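Clearing rubbish with a hand-held gripper: is there an agreed order for what goes in the bin?

Treleo
We're writing house rules for people who record tidying jobs with hand-held grippers, the recordings being what the robot later learns from. My draft has 11 rules and I am already ashamed of four of them. The sticking point is "clear the table of packaging". One person starts with the cartons, another goes for whatever is nearest, and a third squashes everything into one ball and carries it off like a trophy. All three leave a clear table. Does the order matter, and should I be writing it down? Also, what do people do about drink cartons that may not be empty?

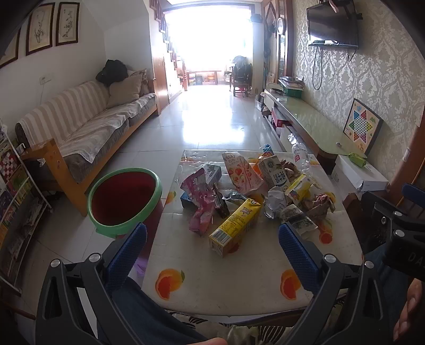
I'd like to keep the whole thing to one side of paper. The last version ran to 18 pages and was mostly used to prop a door.

Dremik
Just go left to right. Works for us.

Bogdan Gavrilă
Left to right is fine until the thing on the left is underneath the thing on the right, and with wrappers it generally is.

I wouldn't fix the order. I'd fix the habits. Take what is lying on top first. One item per grip, and no balling up, however satisfying. Carry it over the bin and open the fingers there – no throwing, even if you are good at it. If you drop something, pick it up again at normal speed and carry on. People want to stop and start over because they feel silly, and then you have 1,524 recordings in which nothing ever falls on the floor, and a robot that has no idea what to do when it does.

Cartons: empty and rinse them before you begin, by hand, and write that in as a rule. Crisp packets and the like too, if you are fond of your sofa. Keep your free hand out of it as well. If it sneaks in to steady a bottle, that take goes.

Two people working the same table need a rule about who yields. Ours is four words long: nearest the bin waits.

Mokdale
Seconding the cartons. We learned about ours in April and the rug still remembers.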